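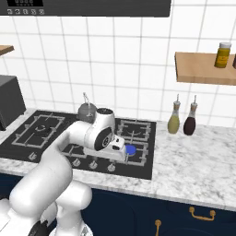

The Boat in Cirnudton

Roscoe Mahmoud had sold boats for most of his life, but he had never slept on one. He said this to the buyer, Mrs. Sivakumar, when they stood on the dock in Cirnudton harbour with the papers between them.

"Then how do you know she is comfortable?" she asked.

He had no answer. The Vokisik was an old sloop with a green hull and 1,898 hours on her engine. He had written "sleeps four" in the advertisement.

"Stay tonight," said Mrs. Sivakumar. "Tomorrow you tell me the truth, and I pay the price, or I pay 300 dollars less."

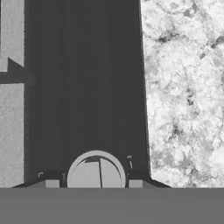
Page last changed: May, 4:10 pm

So he stayed. He lay down in the forward berth with his coat over his knees. The ropes complained, and every small wave knocked beside his ear like a neighbour. At 2 in the morning he went up on deck. Across the water he could see the lights of Grarnton, where his father had kept a rowboat and painted it a new colour every spring.

He was 60 years old, and he had forgotten that boat completely.

When Mrs. Sivakumar came back, he was still sitting in the cockpit.

"Well?" she said.

"The berth is too short," said Roscoe, "and I don't want to sell her any more."

She sat down beside him and opened her thermos.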